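Ticket 1892 – Recogida de demostraciones en simulación, tarea "botella pulverizadora"
Proyecto: Fuvstead
Estado: abierto
Abierto por: equipo de datos, Toledo

Síntoma: el validador de Tinero rechaza episodios de la tanda del jueves con el error "contacto no registrado". El objetivo de la tanda son 200 episodios válidos y el entrenamiento no puede arrancar con el conjunto incompleto. La escena es la del baño, brazo Franka, con la botella morada como objeto de agarre.

Paso 1. Revisada la cámara de muñeca en la fase de aproximación, con la pinza abierta. Los fotogramas llegan completos y las marcas de tiempo son monótonas.

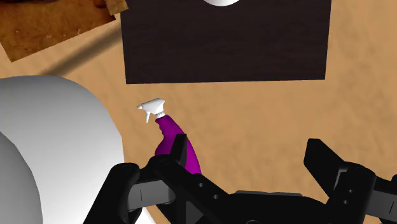
La posición de los dedos se guarda en el mismo paso que la imagen, así que el desfase no viene del grabador. Queda por mirar la señal de contacto – se calcula aparte, en el módulo Fastix.

Paso 2. Reproducidos 2 episodios rechazados desde la vista externa. En el registro de Fastix el contacto aparece 2 pasos después del cierre de la pinza; el validador solo admite uno.

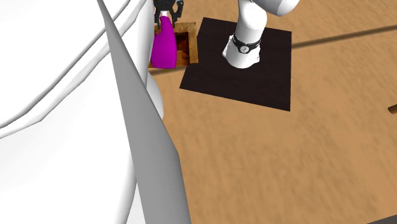 Vista externa: pinza con un dedo a cada lado del cuello de la botella.

Paso 3. Repetida la reproducción con la malla de colisión del cuello sin simplificar. El retraso desaparece en ambos episodios. La malla simplificada deja el cuello más estrecho que el modelo visual, y los dedos recorren ese margen antes de registrar fuerza. Comprobado también el tramo de transporte, con la botella sujeta por el extremo estrecho.

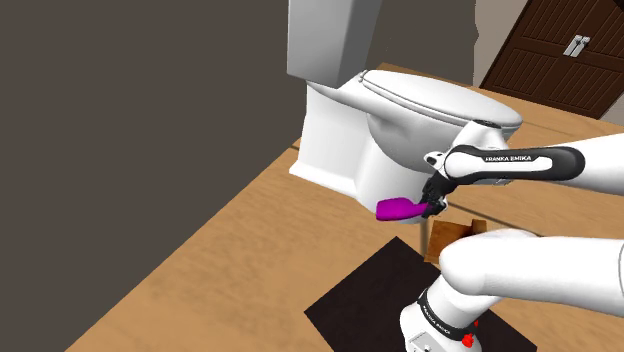

Sowmya Rajan: de acuerdo con cambiar la malla, pero no mezcléis episodios de las dos versiones en el mismo conjunto. Si el contacto se etiqueta con otro criterio, la política aprende dos momentos de cierre distintos. Prefiero regenerar las etiquetas de toda la tanda – las acciones del operador se conservan.

Acción: regenerar etiquetas con la malla nueva y volver a pasar el validador. Pendiente de hueco en la cola de cálculo.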